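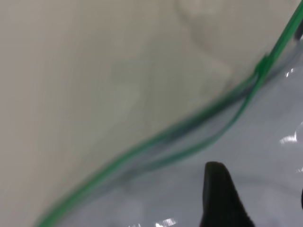
녹색 지퍼가 달린 투명 비닐백과 검은색 그리퍼 손가락. 헤레라 공동작업실 제공

동네 공동작업실 헤레라(Herrera)의 로봇 모임이 석 달 넘게 매달려 온 탁상용 로봇 팔 '둘라노(Dullano)'가 이달 들어 비닐 지퍼백을 다루는 연습에 들어갔다. 나무토막과 플라스틱 컵을 집던 겨울을 지나 드디어 흐물흐물한 물건으로 넘어온 셈인데, 모임 사람들 말을 들어 보면 여기서부터가 진짜 고생이라고 한다.

헤레라는 원래 가구 수리와 자전거 정비를 하는 이들이 공구를 나눠 쓰던 곳이다. 안쪽 선반 옆에 3D프린터가 들어오고부터 전자 부품을 들고 오는 회원이 하나둘 늘었고, 지난가을에는 아예 매주 화요일 저녁마다 모이는 로봇 모임이 생겼다. 현재 회원은 7명. 직장인도 있고 퇴직한 기계 기사도 있고, 납땜은 여기 와서 처음 해 봤다는 대학생도 있다. 저녁을 거르고 오는 사람이 많아서 모임 첫 삼십 분은 대개 김밥을 먹으며 지난주에 뭐가 안 됐는지 이야기하는 시간으로 흘러간다(이날은 누가 귤도 한 봉지 들고 왔다).

둘라노의 관절에는 중고로 구한 옴턴(Omton) 모터가 들어갔고, 제어에는 너켈(Nurkell) 보드를 쓴다. 그리퍼 손가락은 회원들이 직접 설계해 출력한 것으로, 지금 달린 것이 10번째 판이다. 초기 판은 끝이 각져 있어 얇은 비닐을 집으면 자꾸 찍히는 자국이 났고, 그래서 끝을 둥글게 깎고 위로 갈수록 가늘어지게 다시 그렸다. 손목에는 작은 카메라를 달아 손가락 바로 앞을 가까이서 볼 수 있게 했다.

하필 지퍼백을 고른 데에는 작업실 사정이 있다. 헤레라에는 나사와 와셔, 스프링 같은 자잘한 부품을 담아 둔 지퍼백이 203개나 되는데, 이것을 종류별로 꺼내고 다시 넣어 두는 일이 늘 밀린다. 언젠가 팔이 이 일을 거들어 주면 좋겠다는 농담 반 진담 반의 이야기가 모임의 목표가 됐다.

투명한 비닐은 카메라에 까다로운 상대다. 조명을 받으면 주름마다 하얗게 번쩍이고, 봉지 너머의 것까지 비쳐 보여서 어디까지가 비닐인지 프로그램이 헷갈려 한다. 한 회원이 색이 있는 지퍼선을 따라가게 해 보자고 제안했고, 모임은 이 방법을 시험하고 있다. 녹색은 주변 색과 잘 구별되는 편이지만 봉지가 접히면 선이 휘거나 두 줄로 벌어져 보이기도 하고, 너무 가까이 다가가면 초점이 흐려진다. 모임에서는 이런 장면까지 버리지 않고 모아 두었는데, 지금까지 저장한 사진이 3281장에 이른다. 한 장씩 들여다보며 지퍼선을 표시하는 일은 회원들이 집에 가져가 나눠서 하고 있다.

"사람은 눈 감고도 집는 걸 왜 이렇게 오래 붙들고 있느냐는 말을 가족한테 자주 들어요. 그래도 손가락을 한 번 고칠 때마다 움직임이 조금씩 달라지니까, 그걸 보는 재미에 다음 주에 또 오게 됩니다." 모임의 한 회원은 이렇게 말하며 웃었다.

다음 과제는 손가락 안쪽에 붙일 얇은 고무다. 두께가 다른 고무 조각을 몇 가지 잘라 차례로 붙여 볼 계획이며, 설계 파일은 정리가 끝나는 대로 작업실 공용 컴퓨터에 올려 누구나 가져다 쓸 수 있게 할 예정이다. 로봇 모임은 화요일 저녁 7시에 시작하고, 회원이 아니어도 구경할 수 있다. 안 쓰는 지퍼백이 집에 쌓여 있다면 크기를 가리지 않고 받는다고 한다.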